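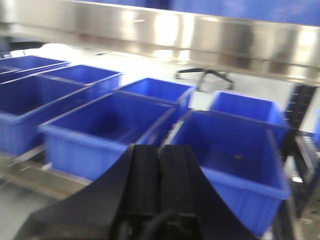

I came for one morning and asked for three more before I'd got my coat on, wrote one of the sorters from our November round, and we have been quoting it to each other ever since. The same person also wrote that our labels were too small and that the word "sundries" should be banned from the building. Both points were fair! The labels are bigger now and the sundries have gone, or at least been given proper names.

So we are doing it again, and we'd love you to come. The Firnis project at the Kilitz parts store is looking for 10 people to spend a morning or an afternoon with us, sorting small household and workshop bits into blue plastic bins and telling us what was easy, what was annoying and what you'd do differently.

What Firnis is

Kilitz is a lending and spares store. People bring us the things left over when something breaks or gets taken apart (hinges, castors, drawer runners, curtain hooks, plugs, knobs, the odd brass thing that must have been part of something) and other people come in looking for exactly that piece. It works beautifully when we can find it. At the moment we have 700 kinds of item on the list and a way of arranging them that made perfect sense to the handful of us who set it up and to hardly anyone else.

Firnis is our attempt to put that right by asking people who don't work here. Where would you look for a picture hook? With nails, with hooks, or with pictures? We have had long and quite heated discussions over this at the tea table and we are no longer able to judge.

What you would be doing

Each session lasts two hours with a tea break in the middle. You'll be given a mixed crate and a low rack of open-top bins, all starting out empty, and you decide what goes where. The first hour is entirely up to you. You make up your own groups, you can change your mind as often as you like, and you can tip a whole bin back into the crate and start again. Lots of people do, usually just after the tea.

In the second hour we swap over. You get a list of pieces to find in bins that another person has sorted, and you tell us out loud where you're looking and why. This is the part everybody laughs at. One group in the last round put all the wheels with the round things, along with some washers and a bath plug, and the next group found every one of them without stopping to think. We would never have come up with it ourselves.

At the end there is a short chat, and if you have strong feelings about labels, please bring them. One of us takes notes by hand. There are no right answers and we aren't timing you.

Who we're after

Anyone over 18. You don't need to know what anything is called - in fact it helps us a great deal if you don't, so please don't rule yourself out if you've never picked up a spanner. We'd be just as pleased to hear from people who have spent their whole lives in a workshop and can tell two threads apart by feel. A mix is what we want.

Good to know before you apply:

The rack is low. You can sort standing, sitting on one of our stools, or from a wheelchair, and we can lift bins up on to a table if that suits you better. Tell us when you write and it will be set up before you arrive.

Some pieces are very small and a few have sharp corners. We have thin gloves in most sizes, but bring your own if you have a pair you like.

You need to be comfortable picking up and handling small things for a fair stretch, with as many rests as you want.

If you find it hard to tell colours apart, please do come. Last time we tried coloured labels and found out very quickly which ones were no use, and we want to test the new set properly.

We can't have children or dogs in the sorting room, sorry. There are simply too many things at floor level that look like sweets.

What you get

£40 for the session, paid by bank transfer or in cash on the day, whichever you prefer. Bus fares on top if you keep your ticket. Tea, coffee, squash and a decent lunch roll (there's always a vegetarian one, and a vegan one if you ask). You may also take home anything you like from the swap shelf by the door, and people have gone away very happy with a single teapot lid.

If you enjoy yourself, there may be more. Once we've settled on an arrangement we'll need two part-time sorters to move the whole store across to it, and we'll write to everyone who took part before we advertise those jobs anywhere else. It isn't a trial for the job and nobody will be marking you, but you would at least know what you were letting yourself in for.

Where

Kilitz parts store, upstairs in the Thakur building, entrance from the yard side. There's a lift. It's on the left behind the bicycle stands and it looks as if it's out of order, but it's fine, just press the button firmly. The toilet is on the same floor as the sorting room. It can be chilly up there in the mornings, so a jumper is a good idea.

How to apply

Send us a few lines by 9th April, either through the form on our page or on a piece of paper handed in at the counter. We don't want a CV. Please tell us:

- your name and the best way to reach you
- whether mornings or afternoons suit you
- anything we should set up for you
- where you keep your spare batteries at home

The last one is only for our own interest, but the answers in November were so good (a piano stool, a fish kettle, "in the remote for the other telly") that we can't bear to leave it out.

If more people write than we have places for, we'll choose so as to get as wide a mix as we can, and everyone gets a reply either way. Past sorters are welcome to apply again, though new faces will go first this time. Please pass this on to a neighbour who likes putting things in order, or to one who really doesn't!

Filed under: Get involved / Paid sessions / Firnis

Related
Counter hours at Kilitz
What we can and can't take: a list for donors
Pilex shelving: old uprights free to collect
How the November sorting round went
Finding us in the Thakur building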